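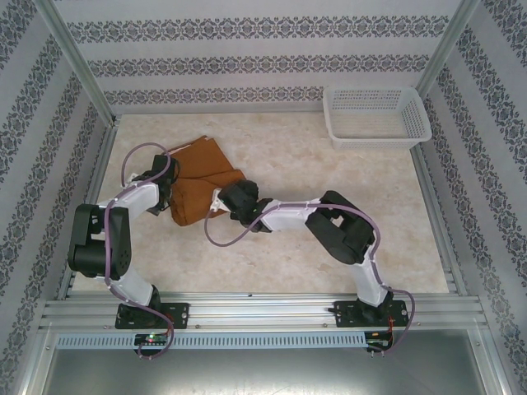
2.3 Planning the order for a two-arm cloth-handling cell

Complete this section before requesting a quotation from Pratel. The steps assume two arms on one shared rail, as in the Andow bench layout.

1. Fix the rail length first. Both base plates fasten across the rail, and the distance between them sets the area of cloth that both grippers can reach. The standard rail is 872 mm.

2. Enter the arms as two separate lines on the order form. Each line includes one base plate, one gripper and one cable set.

3. Allow slack in each cable set. Cables clipped to the links need a free loop at the elbow and at the gripper. Add 40 cm per arm to the measured run.

4. List the enclosure parts: corner posts, wall panels, floor panel. Wall coverings are not supplied.

5. Add a basket and test cloths under consumables – these are often left off and then bought at retail price.

6. Budget for spares. Marchand gripper pads are sold in packs of 9.

Note: Delivery of the rail and arms may be split. Orders placed after October go into the next price list.

Caution: Do not drill the rail to suit other base plates. Drilled rails cannot be returned.

For part numbers see page 107. For the Nullum controller licence see section 2.4.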